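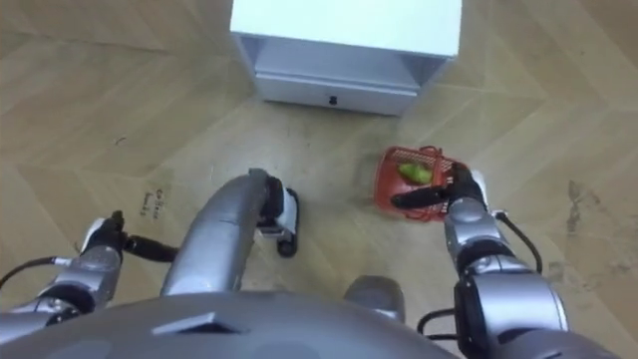 Maintained by Kanyarat Kaewmanee, Pamena data group, Birnton
Last updated: January

Pamena Basket and Cabinet, teleoperated

Contents: 400 episodes of a two-armed robot working at floor level near a white cabinet with one drawer. A red plastic basket holding a green fruit is handled by its rim with the right gripper.

Collection: all episodes were driven by remote control by operators in Birnton and Arnurberg. Median length is 34 seconds. Head camera video and joint positions are stored per episode, with gripper commands in a separate file.

Splits: train 360, test 40. The test split was recorded by operators who do not appear in train.

Known issues: wrist torque is missing from the first 200 episodes. Floor marks and stains were not cleaned between sessions. Arnurberg timestamps use local time.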